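Reading Golf Statistics, Session 4: Putting and the Trouble With Averages
Notes revised Feb 12, 2026

Last session we looked at driving distance. Putting numbers are worse, mostly because people trust them more.

Start with putts per round. A player who misses a lot of greens and chips close will take fewer putts than one who hits every green and leaves herself long ones. The first player looks like the better putter. She may be a poor one. Broadcasters still put this number on screen every week, and I have stopped expecting them to quit.

Putts per green in regulation is a little better. It still says nothing about how far away the first putt was.

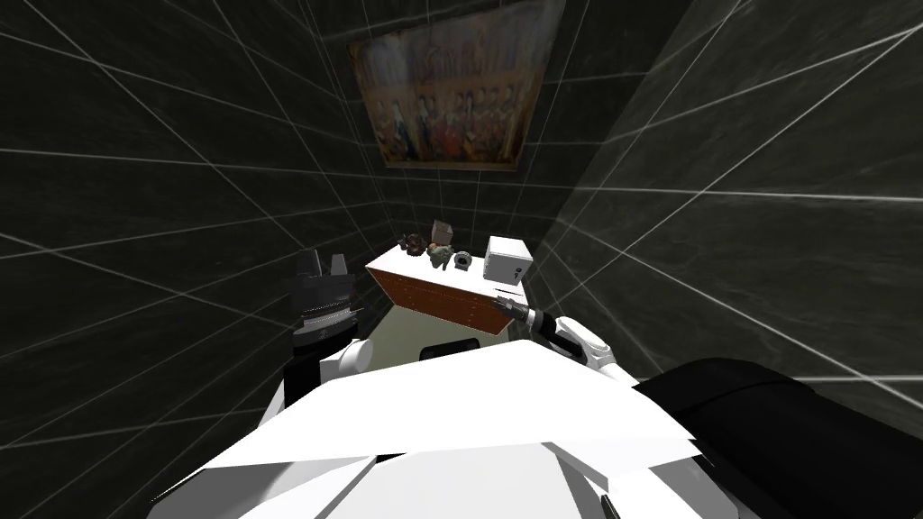
Bence Takács objected when we got to this point in December. Over a full season, he said, the distances even out, so the simple average is good enough for ranking players. It's a fair objection and I don't buy it. A good iron player keeps leaving herself shorter putts all season long. More rounds won't wash that out.

Now the "clutch putter" claim. The handout from the Womero Open credits the winner with making 3 of 4 putts from outside 20 feet on the last nine. Four putts! Her season record from that range was 54 made out of 394, or roughly 14 percent. Which of those would you bet on next week?
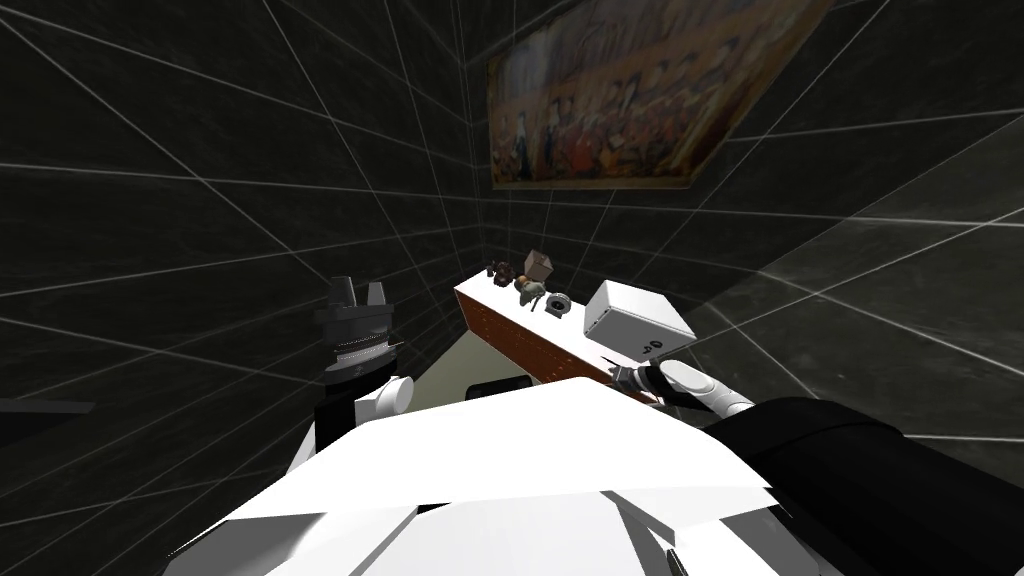
The same goes for playoff records. Most players have been in very few, and a sudden-death playoff can be over after one hole. Anyone who tells you a player "knows how to win" should be asked how many playoffs that's based on, and whether the losses were counted.

For next time: take the Surine Classic table, rank the field by putts per round, then by putts per green in regulation. Find the player who moves the most between the two lists. Write a paragraph on why. "She got hot" will not be accepted as a reason.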